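Grondevex Hand-Held Gripper Kit
Set-up Guide for the Brikomum Study

Section 4. Preparing the room and recording the insole task

Read this section before the first recording of the day. It explains how we collect the demonstrations that train the Eshun policy. The operator holds one gripper in each hand, and no robot arm is needed until the evaluation in Section 7.

4.1 Preparing the cart

1. Roll the cart to an open part of the floor. Leave enough space to walk around all of it.

2. Put the two insoles on the top shelf. The starting position must be different in each episode — turn one, move the other, change the distance between them.

3. Plug the gripper cable into a wall outlet and lay it along the wall as far as possible.

Caution: The cable crosses the floor for the last part of its way. Step over it, and do not let the cart wheels, if your cart has them, go over it.

4. Hold both grippers in front of you so that the marker cubes are seen by the head camera. The black pads must be facing each other inside each hand's working space. 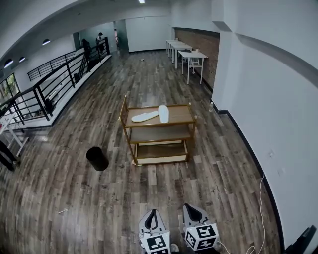 Why do we change the position of the insoles in each episode?
When the start is always the same, the policy learns a fixed path of the hand and fails as soon as an insole is moved. With changing starts it must use the camera view to find the object.

4.2 Recording an episode

1. Start the Casholm recorder and wait for the short tone.

2. Stand still for 2 seconds. The software uses this time to align the clocks of all cameras.

3. Pick up one insole by its edge, lift it clear of the shelf and place it on top of the other one. Move at a calm speed. Very fast motion makes the markers blurred, and the episode will be rejected.

4. Open the fingers fully, move back from the cart and stop the recorder.

Note: If you drop an insole, do not stop. Pick it up and finish the task. Such episodes are kept in a separate group, and they were useful in our results (see 4.4).

4.3 Checking the gripper camera

Each gripper has its own wide-angle camera. Check its view before the first episode and again after any knock to the housing.

1. Open the live view and turn slowly in place. Parts of the gripper body must stay at the same position in the view while the room moves.

2. Check that the ceiling lights do not make the whole view white. If they do, lower the exposure by one step.

3. Wipe the lens with a dry cloth if you see a soft spot.

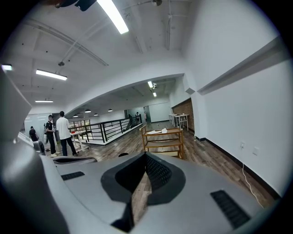

Figure 4-2. View from the gripper camera, with the cart near the center of the room.

4.4 What to expect from the data

The present set has 729 accepted episodes. After training on all of them, the policy finished the task in 29 of 34 test runs. Without the episodes that include a dropped insole, it finished 23 of 34. The training length was 4,000 steps in both cases.

These numbers are for one type of insole only. For a different thickness, please record new episodes and write to Philomena Ametepe before you mix them with the present set.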